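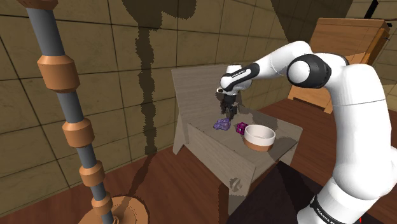 Ticket 2357: Sign videos stop or lose the captions in the family library
Product: Floltik family library
Site: Prakesmont early years centre for deaf children
Opened: 7/16/18
Priority: normal, later changed to high
Status: closed

Problem as reported by the centre

We use Floltik to lend sign language videos to the parents of our babies and toddlers. The parents are nearly all hearing and they learn the signs at home, so they depend on the captions under the signer. After the last update, two things go wrong. First, a video stops after 9 seconds and the picture stays still, although the time bar continues to move. Second, in the videos which do play to the end, the captions are missing or they are in the wrong language. One family received the Dutch captions under the story about the bath, and they do not speak Dutch.

It happens on the tablets that we lend out and also on the parents' own telephones. On the computer in our office everything is fine. We have already restarted the tablets and installed the app again. This did not help.

Please note that most of our staff are deaf. Kindly do not telephone. Write in the ticket or send a message.

First reply from support

Thank you for the clear report. I have put a note on your account that all contact must be in writing.

Could you please send me the following:
- the version number, which is at the bottom of the Settings page
- the name of one video that stops and one video with wrong captions
- whether the families use the home Wi-Fi or the mobile network when it happens

Reply from the centre

The version is the same on all tablets, it is the one from the update. The video "More milk" stops. The video "Bath time" has the wrong captions. The families say it happens on Wi-Fi and on the mobile network equally.

One more thing which is maybe useful. A mother told us that the video does not stop if she first turns off the small window with the slow repeat. We tried it and she is right.

Support, notes from testing

The remark about the slow repeat was very useful. I could produce the fault on my own tablet with it.

Test 1. "More milk", slow repeat on. The picture stops at 9 seconds, every time.
Test 2. The same video, slow repeat off. It plays to the end.
Test 3. "More milk" in the browser of a computer, slow repeat on. It plays to the end. The browser uses the older player, and this explains why your office computer has no problem.
Test 4. "Bath time", tablet set to English. Dutch captions.
Test 5. "Bath time", tablet set to French. Dutch captions again.

So I think we have two separate faults. The first is in the new player, which tries to load the repeat window and the main video from the same place in memory. I have sent it to the developers. The second does not look like a player fault, because the caption file itself is wrong on the server. The captions are prepared for us by Van Beek, and I have asked them to check their last delivery.

Until there is a correction, please ask the families to do this:
1. Open Settings, then Playback.
2. Switch off "Slow repeat window".
3. Close the app completely and open it again.

They can still play a sign slowly with the button that has the snail on it. It is less comfortable, I know, but it works on the same video.

Reply from the centre

We have sent the steps to the families with pictures of the buttons. Most of them are happy for now. But the captions are the bigger trouble for us. We have a new group of parents starting in August, and the first evening is built on "Bath time" and the other stories from the same series. If the captions are not right, we must change the whole evening. Can you raise the priority?

Support

Yes, I have changed it to high.

Answer from Van Beek: in the last delivery, 8 caption files were saved under the wrong language code. All of them belong to the home stories series. They have sent the files again and I have put them on the server. Please note that the tablets keep old captions for 30 days, so you will not see the new ones by yourself. On each tablet, go to Settings, then Storage, and press "Remove saved captions". The videos themselves are not removed and the list of favourites stays.

Reply from the centre

"Bath time" is good now in English and in French. On one tablet the button "Remove saved captions" is grey and we cannot press it. This is the tablet with the Ganier cover, if it makes a difference.

Support

The cover should make no difference. The button is grey when a download is still waiting. Please open Downloads, cancel what is in the list, and then try again.

Reply from the centre

There was indeed a download waiting. The button works now and the captions are correct on this tablet also.

Support, closing note

The corrected player is in the app store. I repeated tests 1 and 2 with it and the video played to the end both times. Families may switch the slow repeat window on again after they have updated.

Still open, moved to a separate request: the centre would like the caption language to be chosen for each child's profile and not for the whole tablet, as some tablets go to families who speak different languages at home.

Ticket closed with the agreement of the centre.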